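Workshop notebook, Monday, July
Open day at Fladthorpe, hand-held gripper station

Writing this up the same evening while I still remember which complaint came from which visitor. Kettle's on, feet are killing me.

We had the doors open from ten and I'd guessed we would get a handful of people, mostly from Brulteck down the road. We signed in 40! The Brulteck lot came early and went straight to the Nurmi arm, as they always do, and I had our table more or less to myself until the school group turned up. After that there was a queue right through to morning tea.

Setup was the same as the dry run: checked tablecloth, floral plate, mixed produce on the plate, the rest of the kitchen-table junk left where it was for background. I'd been told to tidy it and I didn't. If the Clokelance software can only find a piece of fruit on a bare bench then we may as well know now. Blue pads on the fingers, one gripper in each hand, one person driving both.

The task on the card was "pick one item up and put it back down without marking it". Sounds like nothing. People were very good with the big dark reddish one, all lumps and folds, because the pads have something to settle into and you can be a bit careless about where you close. The smooth green ones were another story. You come in slightly high, squeeze, and off it goes across the plate. I must have said "lower, lower, bit lower" all day (my voice is shot). 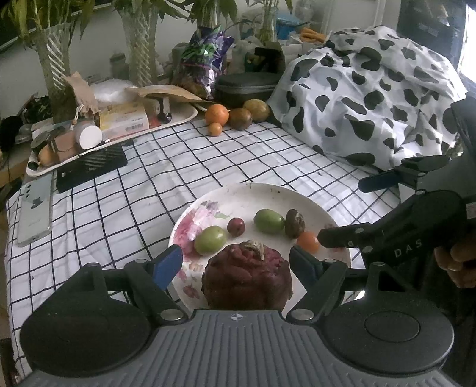 Anyway, the kids were better at it than the adults, and I think it's that they don't brace their wrists. The engineers all lock up and try to do it with the shoulder. One bloke from Brulteck had four goes at the little orange one, got it on the fifth, and then wanted to know the pad stiffness, which I didn't have on me. Must print that on the card for next time.

Logged 21 clean recordings before lunch. The afternoon was patchier. We lost 2 outright when the right-hand unit dropped its connection halfway through, same fault as in the dry run, and it came good after a restart both times. I still reckon it's the cable strain relief and I'd like somebody other than me to have a look at it, as I've now talked myself into that answer and can't see past it.

Things people asked, so we can have better replies ready:

Does it hurt if it closes on you? (No, the pads are soft. Let them try it on a finger, it settles them straight away.)
Why two? (For holding with one and working with the other. We should have had a job on the table that shows this, maybe a jar with a lid.)
When will it do the dishes? Someone's grandad said 2070 and got a good laugh, so I've pencilled that in.

Jobs from today:
Pad stiffness figure on the card.
Strain relief, right-hand unit, before anyone records with it again.
Second plate in a plain colour, to see if the flowers bother the Clokelance detection. It had some odd moments near the left rim and I want to rule the pattern out.
Smaller grips. The youngest visitors could barely get their hands round the handle and still did well, so imagine with ones that fit.
Ask the Nurmi people if we can borrow their floor mat. Standing on that concrete all day is no joke.

Pads wiped down and both units on charge. Recordings are copied to the shared drive but I haven't labelled the afternoon ones yet, will do that tomorrow before I forget who was left-handed.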